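4.2 Changes to the work at the sorting benches

Before the arms came in, the small-parts room at Dorau ran on a simple division. Two people unpacked and sorted molded parts by hand, one person kept the counts, and whoever was free carried full trays to the assembly line. The sorting itself was seen as a beginner's job. Of the workers we interviewed, most had done it in their first year and few wanted to go back to it. Shuk-fan Wan, who has worked in the room longer than anyone else on the present crew, described it as "the place where you learned what a bad part looks like."

That description turned out to matter. When the company started moving the transfer of single parts to benchtop arms, the plan supplied by the integrator, Fukholm, listed the task as picking a part from a work surface and placing it in a dish. The plan did not mention inspection. On paper inspection was done further down the line, but the sorters had been doing it all along, with their fingers as much as their eyes, and had been setting aside parts with short teeth or rough edges without writing anything down. In the first weeks after the change, the assembly line at Dorau recorded 52 returned trays. The line supervisor, Tien-fu Yang, told us that he had never before had a reason to keep such a record.

The response was worked out mostly by the operators. They asked for the benches to be set up so that one part at a time was in view and could be checked before the arm moved. They also chose the dark mat, against which pale parts are easier to see, and they fix it to the table themselves – a job that earlier would have gone to maintenance. Figure 3 gives the layout of one bench.

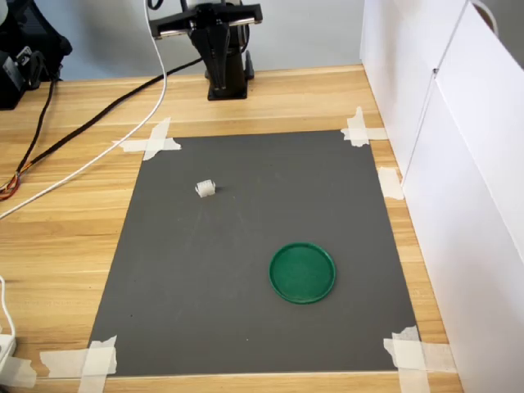

Figure 3. Bench layout with the arm at the far side of the table, the taped gray work mat, a white part and the green dish.

The tape came up in nearly every interview. Operators use it because it lets them shift the mat when a different part comes in. Maintenance staff dislike it because a mat that has moved a little means that the taught positions are off, and they are the ones called when the gripper closes on nothing. Carmela Guerra, a maintenance technician, had asked for fixed corner stops. The operators turned the idea down twice. In May the two groups agreed that any operator who re-tapes a mat also runs the position check and signs for it. Both sides called this acceptable, and neither called it good.

Cables were a second point of friction. The benches had been placed where there was room for them, and power and signal lines reach the equipment across the tabletop. Wiping down a bench now means working past cables, and the cleaning step that used to be done at the end of each shift is often left to the next crew. Szu-yu Poon, who schedules the shifts, has added time for it, but the time is usually taken up by something else.

Pay and job titles changed less than the work did. Sorters became "cell operators" in the personnel system on 03/02/2022, with no change in grade. In practice a cell operator watches over 2 benches, clears stopped arms, checks parts by eye, and enters faults in the log. We read all 387 entries in the log for the study period. Most are a few words long. The longer ones were written by former sorters, and they often describe the part as well as the fault: which edge was rough, which tool it probably came from. Siu-ming Chu in the molding shop told us he reads these entries every morning and has changed the trimming on one tool as a result. Under the old arrangement he had no regular contact with the sorting room at all.

New hires are in a different position. They start at the benches without having handled large numbers of parts, and the experienced operators doubt that watching is enough to learn from. Wan has begun giving each new worker a tray of mixed parts to sort by hand during the first days – this is not in the training plan, and the time is logged as bench setup. We return to this practice in Section 5, where we compare it with the formal training used at Shek.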